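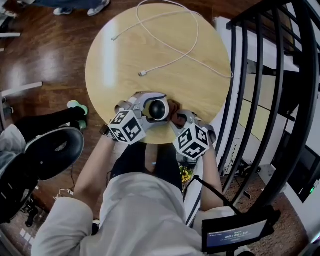 Recording your first task with the Meltarix hand-held gripper

These steps cover the Meltarix gripper kit as supplied by Riltton. They assume the firmware has been updated since November. Older units need the update first, and the recorder will refuse to start without it.

1. Charge the gripper fully and clip a marker cube to each side. The cubes are keyed, so don't force them.

2. Choose a table with a matte top if you have one. Glare can hide the markers. Turn off a lamp or shift your chair before you touch the exposure settings.

3. Sit close enough that your elbows stay bent. Keep sleeves and cuffs clear of the cubes.

4. Power on and wait for the timer to read zero. If the display shows error 1569, unplug the cable at the gripper end, wait 7 seconds and reconnect.

5. Press record. Hold still for 2 seconds, then start the task. For cloth, bring the fingers down to the table, pinch, and lift slowly. For cables, grip well back from the connector.

6. Finish with the fingers open and press record again.

Internal storage holds 400 short clips. Copy them off with Merrick, the desktop app, before you clear the unit.

Replacement finger pads are sold separately and ship from the Saststead warehouse.

Page updated Sat 1 December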